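Grasp timing update lands in Zenasel 5

16 August 2018

Zenasel 5 went up this morning, and since I've been running the test builds on our own bench for most of the summer I thought I'd write up what's in it before the mailing list does it for me.

The big change is in how the controller decides it has got hold of something. Up to now it waited for the jaw width to stop changing and then called that a grasp. That's fine for a wooden cube, and pretty hopeless for anything in a crinkly wrapper, where the jaws keep creeping in long after you'd want to start lifting. The new version looks at how fast the width is changing and compares it with what the planner expected for that object, so it can say "good enough, go" a lot sooner. On soft packets it feels like a different program (I have been grinning at it all week, my colleagues are tired of me).

You do need to give it an expected width for each object. There's a small file for that, and if you leave an entry out it drops back to the old behaviour and puts a warning in the log. I'd rather it shouted louder than that, and I've said so on the tracker.

The second thing is the two-handed timing. If you record with a pair of grippers, the left and right streams used to be lined up once at the start and then left to drift. By the end of a long session you could have one hand letting go before the other had taken hold, at least according to the file! Zenasel now lines them up again every 48 samples, and the replay tool shows you the correction as a thin strip under each track. Old recordings can be run through it too - it took me a cup of tea to do our whole back catalogue, and no, I didn't time the tea.

Ornik, the perception side, gets a smaller update to go with it. Shiny wrapping has always been its weak spot. Reflections off clear plastic would split one object into two or three, and the planner would then happily aim for the gap between them. The new merge step joins the pieces back up if they move together from one picture to the next. It still struggles with busy backgrounds, and patterned cloth can throw up the odd phantom object. The people at Wustberg say a proper fix is planned for October.

A few smaller bits. The replay window remembers where you left it. The planner no longer falls over if you cancel halfway through a reach. Settings files from version 4 load without editing, apart from the jaw limits, which have moved to their own section, so check those before you run anything near your fingers. And the Solís plug-in hasn't been rebuilt yet, so if you rely on that for your labels, hang on a bit before you upgrade. I didn't, and lost an afternoon to it.

The download is in the usual place, and the release notes list 7 known problems, most of them to do with the installer. 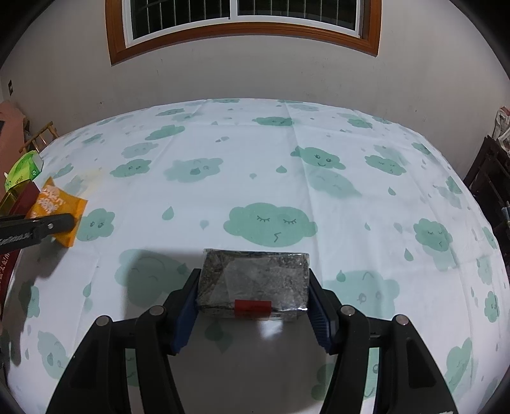 Upgrading from version 4

Close the replay tool first, then copy your settings folder somewhere safe. Run the installer, open the new jaw limits section and type your old values back in.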